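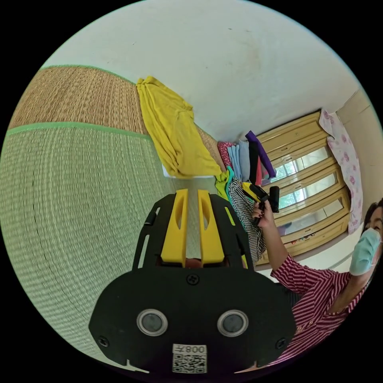 Black and yellow, with a slot in each finger.

The Fall Swap Was Our Biggest Yet!

October 16, 2022

What a day! If you came through the doors of Skidgate Hall for the fall clothing swap, thank you, and if you carried tables up from the basement beforehand, thank you twice. We took in 1,224 pieces of clothing, up from 1,118 at the swap in June, and more than 300 people came by between opening and the last sweep of the floor. The line at nine o'clock went past the bike rack and halfway to the mailbox. I have been writing up these swaps for a while now and I have never seen the mailbox involved before.

For anyone new to the newsletter, the swap works the same way every time. You bring clean clothes you don't wear, you hand them over at the side door, and you go home with whatever you like. There are no tickets and no points, and you don't have to bring something to take something. Kids' clothes are in the small room with the piano, adults' are in the main hall, and coats get the stage, where they look wonderful (we even turned the footlights on this time).

The big change this fall was sorting by size first and by type second. In June everything was grouped by type, so if you wanted pants you had to dig through every pair of pants in the county. This time each size had its own stretch of tables, with shirts at one end and pants at the other, and it went so much faster. People who had planned on a quick look stayed and tried things on, because they could find them! The one weak spot was shoes, which we put under the tables in boxes. Half the room never noticed them. Next time they go on the long bench by the radiators, where they can be seen.

My favorite finds, in case you're wondering what turns up: a green wool coat with toggles that went in the first ten minutes, a stack of baby sweaters all knitted in the same pattern in getting-bigger sizes, and a pair of corduroys so well worn in that two people were very politely each insisting the other should have them. I took home a denim skirt and a bathrobe, and I've been in the bathrobe for most of the time I've been writing this.

A lot of you asked how to get ready for a swap, especially those of you who showed up with one shirt and a guilty look after seeing everybody else's bags. Start with one drawer. I mean it, one. Take everything out and put it on the bed, and only put back what you have worn since spring. If you do the whole closet in one go you'll be up at midnight with no place to lie down, and you will stuff it all back in out of pure tiredness. I have done this. I have done this more than once.

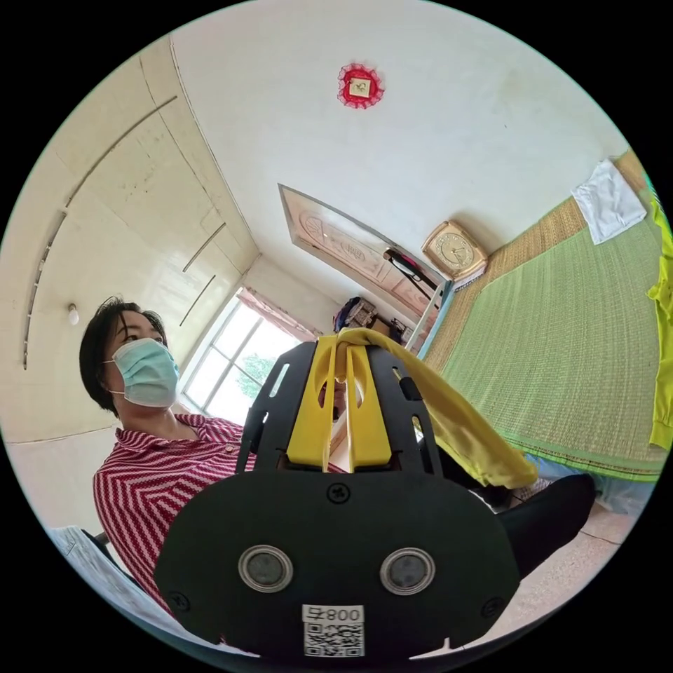 In a small bedroom.

Once the drawer is done, leave the bag somewhere you walk past every day. Mine sits next to the dresser and I drop things into it as they come up: the sweater that itches, the pants with the waist that was never right. By the time a swap comes around it's full and I don't have to make any big decisions. If you live with other people, tell them what the bag is for. One of our regulars lost a whole load of clean laundry this way, and it had been claimed by three different people before she came back for it (all of it was returned, very cheerfully).

We also had the mending corner back, with two machines borrowed from the Trelta sewing room. It ran without a break until we packed up. The folks over there did 56 repairs, mostly hems and buttons and one heroic zipper in a sleeping bag, which I'm told is a garment if you squint. They showed people how to do each fix while they did it. If you'd like to learn more, the sewing room is open to beginners in the evenings and you don't need your own machine. Bring the thing you want to fix and something to snack on.

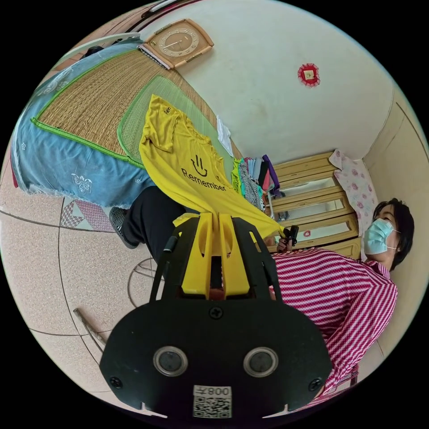 T-shirts are the thing we always get the most of, and they deserve a little more care than they usually get on the way in. We'll take nearly any of them, plain or printed, as long as they're clean and have some wear left. Before you fold one, pick it up and let it hang for a moment, the way the yellow T-shirt is hanging here, draped up and to the left from where it's held. You'll spot a twisted side seam or a stretched-out neck much sooner than you would with the shirt flat in a pile. A twisted seam is fine, by the way, and plenty of people don't mind it. Holes under the arms go in the rag bag, please. And if you can write the size on a bit of masking tape where the tag has been cut out, our sorters will love you forever.

What was left at the end of the day went two ways. The good wearable pieces were boxed up for the winter rack in the hall entry, which is open whenever the building is. The worn-out ones went to Reniveo, who picked up eleven sacks the same afternoon and will turn them into wiping cloths and padding. They have asked us to keep zippered things separate next time, so there will be a marked bin by the door.

A huge thank-you to Majali for the soup and the flatbread! The lentil one was gone before noon and I only got a bowl because I was standing next to the pot. They've already said yes to coming back, and there was talk of a second pot.

The next swap will be in June, same hall, same side door. We could use more hangers (the plain kind, any material), a couple of full-length mirrors we can borrow for the day, and folks who like folding. If that's you, leave a note in the box at the hall entry or catch any of us at the winter rack. And if you took home the green coat, please wear it past my house sometime.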